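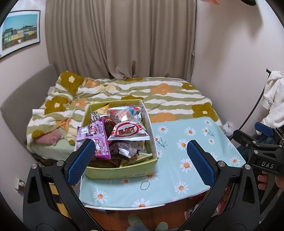 Horna Community Choir
Minutes of the April meeting, Tuesday, 7:15 p.m., at Oksana's

Present: Oksana Ivanyshyn (chair), Khrystyna Fedoruk, Rostyslav Skoryk, Shiyu Ding, Uliana Hnatiuk (minutes)

1. Welcome and last month's minutes

Oksana thanked everyone for coming out in that dreadful rain and for leaving their boots on the mat. The March minutes were accepted with one correction: Rostyslav offered to look after the music stands, and he would like it known that he did not offer to repaint them.

2. The bus to Commont

Khrystyna has two prices for the weekend. Layug Coaches would charge $1,781 with the driver's room included, and the other company would charge $1,532 but wants us to find the driver a bed ourselves. We talked this over for a good long while, as some of us remembered the year the driver ended up on Shiyu's chesterfield, and a very nice man he was too. In the end we all favoured Layug. Khrystyna will send the deposit and ask whether the big drum can ride underneath.

3. Food for the road

The bus stops once, at Kusari, and the café there closes early, so we agreed to bring our own. Shiyu would like a mix of sweet and salty, and nothing that melts all over the folders. Rostyslav asked for apples as well, and was told kindly that he is welcome to bring apples. Anyone with an allergy in the family should please tell Shiyu before the next rehearsal. We set aside $149 for food and drinks. 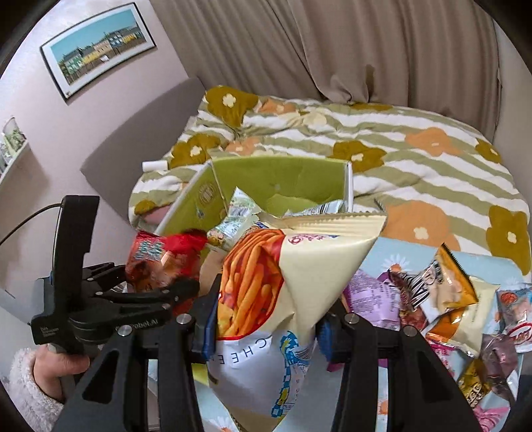

Snack packets heaped on the bed.

4. Program

Oksana has settled on the two lullabies, the harvest set and the new piece in four parts. The altos have asked, very politely, for one more evening on the new piece, and the tenors (less politely) asked for two. We will start half an hour earlier for the rest of the month and see how we get along. Uliana will photocopy the harvest set in larger print.
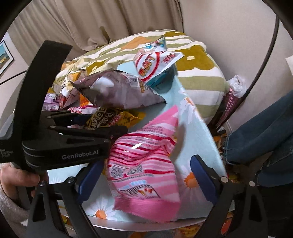 5. Money

The spring tea brought in $800, a lovely result, and warm thanks go to everybody who baked, poured or washed up afterward. It will go toward the bus.

6. Other business

Grey scarves or burgundy? We went back and forth on the colour and left it for May. Khrystyna still has somebody's umbrella.

Next meeting is at Rostyslav's, same time. Closed at 9:10 p.m., with tea.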